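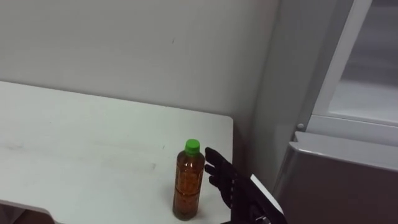
Break Room Refit, Second Floor

The second-floor break room at the Groltton building was repainted and refurnished in July. Kamil Kuruc planned the layout and Jarlath Nic Aodha did most of the carrying. The old room had dark paneling and one long bench. The new one has white walls, white tables and a place for drinks and snacks. It seats up to 40 people if the folding chairs are out.

Tables
The tabletops are smooth, matte white with rounded corners. They show scuffs, and a gray streak or two will be there by the end of most weeks. A damp cloth and a little dish soap take care of the lighter ones.

Walls
Plain white, two coats. The paint is Otitz 772, and a spare can is kept in the supply closet for touch-ups. Please don't tape notices to it. The corkboard from the old room is going up by the door.

Drinks
Bottled tea is stocked along with water and juice. Caps go back on before bottles go in the recycling bin, and the bin is emptied every afternoon at 2.

Still to come
Kolář is sending the wall clock and a second shelf. The blinds from Hudik were the wrong width and have gone back. Pictures of both will be added to this page once they are up.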